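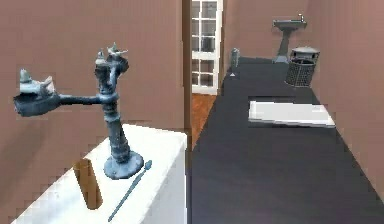 So the big Clumevow update finally landed on 13 March 2020, and I've barely put it down! If you skipped Brimness Games' little mystery at launch (I nearly did, the loading times were awful), now's a pretty good moment to jump back in.

The patch notes list 575 fixes, which is kind of wild for a two-person team. Pylyp Pasichnyk did most of the code, and Afshin Mazandarani rewrote the whole Stetsiuk chapter, so you can finally finish it without the save bug eating your evening. I lost eight hours to that thing last year and yes, I'm still a bit sore about it.

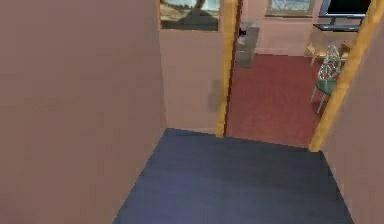

Mauve walls and a red carpet past the doorway.

There's also a free new chapter called Usgate, plus a proper map (thank you!!) and remappable keys. Old saves carry over fine, mine did anyway, but the download is big so start it before dinner. The console version is still planned for April, and Pylyp says the price will match the PC one. I'm playing through Usgate tonight and I'll put my thoughts up once I've seen both endings.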